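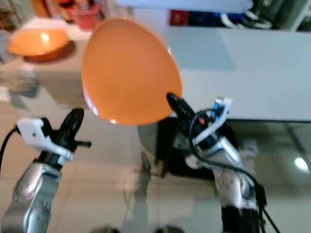 Clube da Casa Davholm | Cantinho da Cozinha

Vou confessar: passei anos a pôr a mesa de qualquer maneira! Depois comprei a minha loiça laranja (prato e tigela da mesma cor, uma perdição) e comecei a ter mais cuidado, até porque o laranja brilhante mostra tudo, dedadas incluídas.

O meu truque para as dedadas é pegar no prato só pelo rebordo e passar um pano de microfibra seco antes de o pousar. Se houver gordura teimosa, meia colher de vinagre em água morna, 3 minutos, e já está. Esfregão verde, nem pensar, que tira o brilho todo.

Quanto à toalha, gosto dos tons bege acinzentados, que deixam a cor da loiça sobressair e disfarçam as migalhas (cá em casa são muitas). Para um pequeno-almoço simples ponho a caneca à esquerda, a tigela no meio e o prato à direita.

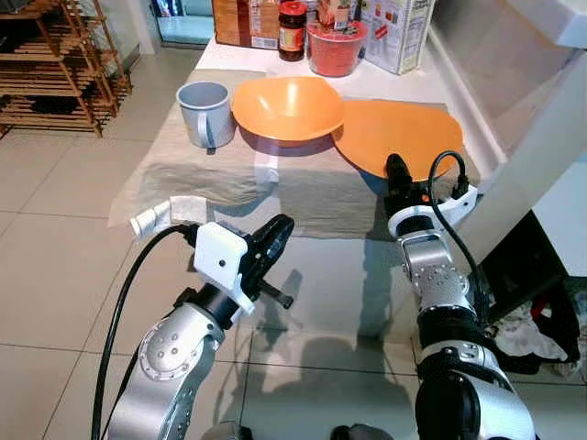
E as rugas da toalha? Eu borrifo com água, estico com as mãos do centro para fora e deixo secar 30 minutos antes de pôr a loiça. O Carter MacDonald, aqui do clube, prefere passar tudo a ferro, mas em agosto não contem comigo para isso!

Ah, e para arrumar: folha de papel de cozinha entre os pratos, tigelas por cima, canecas à parte.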